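Gorkodon open day: still doing my own drawers

Posted June 28, 2020

I signed up for the Gorkodon open day with low hopes and a free afternoon, and one of the two was used up by the end. The invitation said the company was "months away from the helpful home". I've been reading some version of that line since I was in high school, so I went along mostly to see which months they had in mind.

Gorkodon has the back half of a building it shares with a tile importer. There's a sign-in desk, a bowl of mints, and a corridor with old trade fair posters on both sides. Our group was let in after the morning group had cleared out, and we were given a talk before we saw a single thing move. The talk went for 18 minutes. I'd have been happy with five. Most of it was slides about how much of our lives we spend tidying, with a chart that had no numbers up the side.

The company has two products, or will have. Mater is the home one, meant to put things away, fetch things and shut what's been left open. Vastesik is for shops and small workshops, and is supposed to sort parts and restock bins. Both are the same arm underneath, as far as I could tell, with a different colour on the brochure. When I asked whether the two ran the same software I was told they "share a philosophy".

Then came the part I'd come for, the chore demos. A good deal of this work is done in simulation first, in a made-up room on a computer, and they put that up on the wall screen for us. The arm practises in there before anybody lets it near real furniture. I don't have a problem with that. Pilots use simulators too, and a pretend cabinet costs nothing when it gets knocked on the floor.
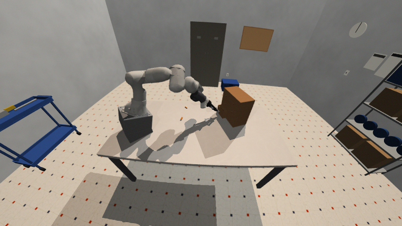 What I do have a problem with is the way the results get talked about afterwards. We were told Mater had a 90 per cent success rate on "storage tasks". I asked what counted as a storage task. Opening a drawer counted. Closing a drawer counted. Putting something in a drawer counted, but as a separate task, so a run where the drawer opened nicely and the thing ended up under the table would go down as one pass and one fail. At my place we'd call that a fail, and I'd be the one on my hands and knees looking for it.

To be fair to the staff, they didn't dodge the question. The engineer running the screen was quite open that drawers are hard. A small knob doesn't give a gripper much to hold. If you pull a bit off to one side the drawer jams, and everyone who owns an old dresser knows that feeling. A person jiggles it without thinking. The arm has to be taught to jiggle, and so far it mostly hasn't been.

I also asked about clutter. Every practice layout I was shown had a tabletop you could have eaten dinner off. My own dresser has a lamp, three chargers, a dish of coins and usually a cat. The answer was that clutter is on the roadmap for July. They didn't say which July. 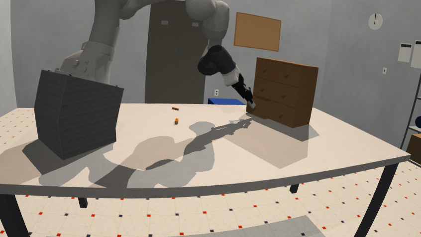 The drawer chore in Gorkodon's simulator: three drawers on the dresser, two small orange pieces out on the table.

After the screens we went through to see the real arm, which was set up for the Vastesik side of things, sorting fasteners into trays. It was slow, but it was steady, and I'll admit I watched it for longer than I'd planned. It picked up a bolt, thought about it, and put it in the tray. It picked up a washer and dropped it. Then it carried on to the tray and let go of nothing at all, very carefully, and went back for the next one. The man beside me, who runs a hardware shop, laughed out loud and then asked the price.

The price is $900 a month on a lease, with 127 hours of running time included and a charge past that. He did some sums on the back of his brochure and put it in his pocket. I didn't see him take the order form. For a workshop that sorts the same four parts all day, every day, I could maybe see it paying its way in a few years. For a shop where the stock changes every season and customers put things back on the wrong hook, I can't.

At home I can't see it at all yet. There's the space, for a start. The arm sits on a box, the box sits on a table, and the table would take up most of my spare room, all so that the thing can reach one piece of furniture. When I raised this I was told a wheeled base is being worked on with a supplier called Milošević. There wasn't one to look at on the day.

I don't want to be completely sour about it. The people were friendly, the coffee was decent, and the simulator was the most interesting thing in the building. I'd have liked another half hour with it and half as many slides. If they run another open day, I'd suggest letting visitors choose the chore. Hand the arm a fitted sheet, or a jumper that's inside out, and let us all watch.

Parking is on the street only and there's a two-hour limit, so leave the car at the station and walk up the hill. Sensible shoes are asked for past the yellow line, and they do check.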